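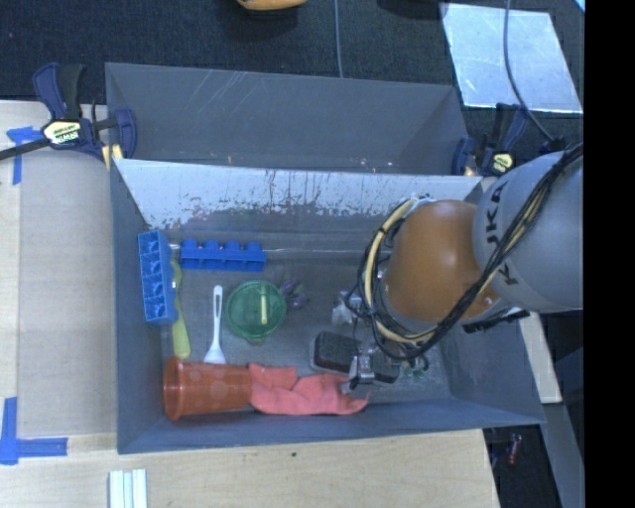
Catchment changes at Berisha Primary
Posted by Tibor Dobos, 01/11/2024

The council letter came home in book bags yesterday. From next year the streets north of Vuseck Road move out of the Berisha catchment and into Lernel. Berisha has 488 on roll and the letter says it can't take another class. Has anyone been to one of the drop-ins?

annvilla
I went to the October one. Two officers and a map. They said siblings keep their priority for 3 years, then it goes by address.

greco_o
Three years is no use to us. Our youngest is 2 and won't start in time. Lernel is a longer walk and you have to cross the bypass.

D_DSouza
There's a crossing with lights at the bypass, by the Todex garage. I did that walk for years with mine. Lernel is a decent school and its Reception class had 17 children last year, so there is room.

greco_o
The lights are at the far end. Going that way adds a good bit with a buggy.

cosimov
I'd sooner they moved the line than put up more temporary classrooms. The field at Berisha is small enough already.

annvilla
They could have asked parents before drawing the map though. The officer I spoke to couldn't say who had picked Vuseck Road.

Tibor Dobos
Thanks. Is there a form for comments or is it email only?

annvilla
Form on the back of the letter. Hand it in at either school office.

Last updated: 2 replies hidden by moderator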